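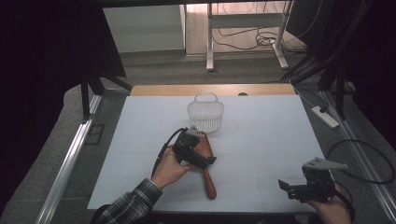

Print this page | E-mail this to a friend

Search reviews Go

Vilta mini handled basket, white

February 5, 2019

I bought two of these little baskets because I was fed up with teabags living loose in the cupboard, and I've since gone back for 2 more, so you can guess where this is heading!

It's a small white plastic thing with a mesh pattern to the sides and an arched handle over the top. Small really does mean small, mind. My sister-in-law Niamh Gallagher ordered one for her clothes pegs and was properly cross when it arrived (she's got a lot of pegs). For teabags, stock cubes, hair bobbles or the bits that roll about under the sink, it's grand.

The handle is the best part. I can hook a finger through and lift the whole lot down from the top shelf without dragging everything else with it. The one grumble is that it gets in the way a bit when you're rummaging, and big spoons won't go in neatly. I tried standing my wooden spatula in it by the hob and over it went, basket and all. The spatula is back in its jug.

Cleaning is easy enough – warm soapy water and an old toothbrush for the mesh, where flour does like to settle. I did look at the Vaher one as well, which has a lid, but it was dearer and I'd only lose the lid.

Mine came from Wernlow with free delivery, and they turned up well wrapped. Four stars out of five from me, and I'd give it the fifth if they did a slightly bigger one for Niamh.

E-mail this to a friend | Print this page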